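Rindport Motor Museum: Frequently Asked Questions

What is in the collection?
The museum keeps 30 vehicles, most of them British and European cars built between the wars. There is also a small group of motorcycles and a display of engines taken out of their chassis so that visitors can get a proper look at them.

What is the oldest car on show?
The oldest complete car is the Orkine light tourer. Its engine is older than its body, which was replaced by a local coachbuilder after the first owner sold it. The body now fitted dates from 1935.

Who were Orkine?
Orkine was a small maker based in Rindport. The firm began in 1826 as a foundry making gates and pump parts, and came to cars late. It built 1406 cars in all, nearly every one with a side-valve four-cylinder engine and a three-speed gearbox. Few have survived, as the steel used for the chassis was thin and rusted badly behind the rear springs.

Is the Pirnel an Orkine under another name?
No. Pirnel bought in gearboxes from Orkine for two seasons, and the radiator shells look alike, but the engines and frames are different. The Pirnel saloon in the second hall has an overhead-valve engine and cable brakes.

Do the cars run?
About half of them do. They are started in turn through the winter and driven in the yard when the weather is dry. The Butt three-wheeler has a cracked cylinder block and is shown as it was found.

Can I eat at the museum?
Yes. The tea room serves hot lunches from noon until two, and cakes and sandwiches until closing. You may bring your own food and eat it at the tables outside.
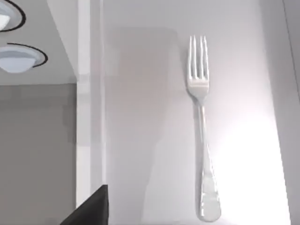 Can I take photographs?
Yes, for your own use. Please leave tripods at the desk. For printed or commercial work, write to the museum first.

Can I sit in the cars?
Only in the Orkine van by the entrance, which has been fitted out for children. Please do not lean on the other cars or open their doors.

Can our car club visit as a group?
Clubs are welcome on any open day and can park older cars in the front yard. Groups may also book the upstairs room, which has its own kitchen. Please wash up and leave the kitchen tidy before you go.
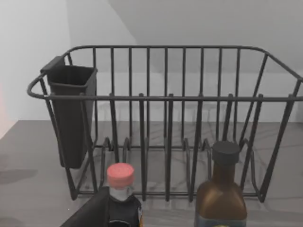 Dish rack on the worktop.

When are you open?
The museum opens in March and closes at the end of October. It is shut on Mondays. Last entry is an hour before closing.

Do you accept cars on loan?
Sometimes, if there is space. Send the make, the year and the chassis number, with a note of any work done on the car.

Page last updated: September 17, 2025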